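Ticket 2158: Shared calendar sends every reminder twice
Opened by: Nadja Nägeli, Gistthorpe office
Status: Waiting on support

Hi again! So I tried what Dinesh suggested (sign out everywhere, sign back in, restart the phone) and I'm still getting two of everything. Two pings for the dentist, two pings for the rent, two pings to tell me the Plomutden call starts in 8 minutes. The desktop app is fine, it's only the phone, and it started in February right after the Zemis update.

I went poking around in settings last night and found my account listed under both "Calendars" and "Subscribed," with the same color and everything. I turned off the subscribed one and the doubles stopped for a whole evening. I was thrilled! Then I opened the app at 6 this morning and it had switched itself back on.
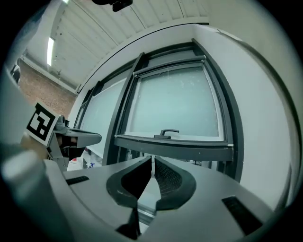 Kavinda has the same phone as me and he doesn't get doubles, but he never used the old import tool and I did, so maybe that's a clue? I don't want to delete the subscribed copy until somebody tells me it won't take my real events with it. I've got years of birthdays in there.

Update, 2 pm: Turned off background sync, no change. Removed the widget, no change either. Imtiaz asked for the sync log, so I've attached it, sorry it's so long. Can I delete the copy or not?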